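Dry-erase writing won't come off our kitchen message board
Posted by Ilari Jääskeläinen, 2019-04-15

We moved to Serkden in November and put up a board by the fridge for grocery lists and the kids' practice times. It was lovely at first! Now anything left up longer than a weekend stays as a gray shadow, and I have scrubbed until my arm hurts. Dish soap did nothing. I'd hate to throw it out – it was a housewarming present from my aunt – so I'm hoping some kind soul has a trick. 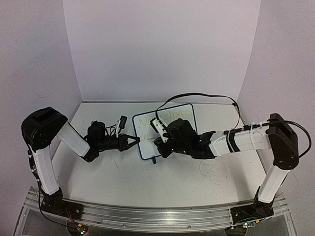
The yellow and orange inks are the worst of the lot, and the shadows seem to grab new ink too, so last month's milk is still on this week's list. Is the surface just worn out?

Lempi Eskola
Oh, I feel for you, I went through this with 41 little student boards when I taught in Pelby (and bought most of the markers myself, but that's another story). Go over the old writing with a fresh dry-erase marker, wait a few seconds and wipe with a soft cloth. The new ink loosens the old. Then a bit of rubbing alcohol, plain water, and let it dry all the way before you write again. Please don't use a scouring pad, which roughs up the coating – I ruined two that way.

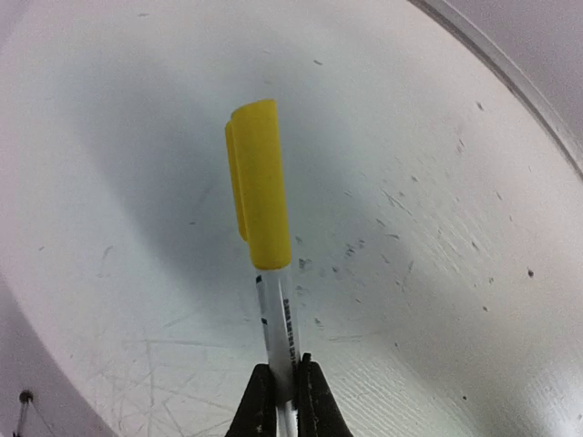

How long can writing stay up before it starts to stain? On a painted or melamine board I'd wipe it every two or three days, and on glass you can leave it for weeks.

plutier_2000
rubbing alcohol. if that doesn't work get a new board, mine was 20 bucks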